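Refinishing a shared dining table before a tenancy inspection

Posted by Lamai Luangrath
2 replies · 195 views

I rent a furnished unit at Wasthorpe and am responsible under my lease for the condition of the furniture supplied. The dining table has developed dull patches where hot dishes were set down. An inspection has been scheduled for Thursday. I wish to know whether I am permitted to refinish the surface myself, and whether any product is suitable for a tabletop whose original finish is not known to me.

Share · Comment (2)

Kamol Sukprasert

Tenants should obtain written consent from the property office before sanding or coating any item listed on the inventory. Most leases treat an unapproved refinish as an alteration, even when the result is an improvement. A request sent by email is sufficient in most cases, and the reply should be kept with the lease.

With regard to the finish, test an area that is not normally seen. Apply a drop of denatured alcohol with a cotton swab and wait 10 minutes. If the surface turns soft or sticky, the finish is probably shellac. If nothing happens, repeat the test in another spot with lacquer thinner, which will soften lacquer. A surface that resists both is likely to be polyurethane or a similar coating, and dull patches in it are seldom removed by polishing alone.

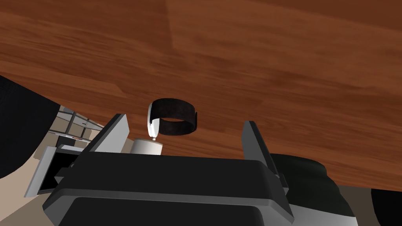 Reddish-brown wood with darker and lighter streaks in the grain.

Where the finish is sound, a paste wax in a matching shade may be applied with a soft cloth, following the grain. Allow it to dry fully and buff it by hand. Two thin coats are preferable to one heavy coat. Both solvents are flammable, so windows should be open and the stove off during testing.

Helpful (10) · Share

Mathur_Tenant

I would advise against doing anything before the inspection. Report the marks and ask for them to be recorded as ordinary wear. My office agreed to this for a desk. I do not know their policy on tables.

Helpful (2) · Share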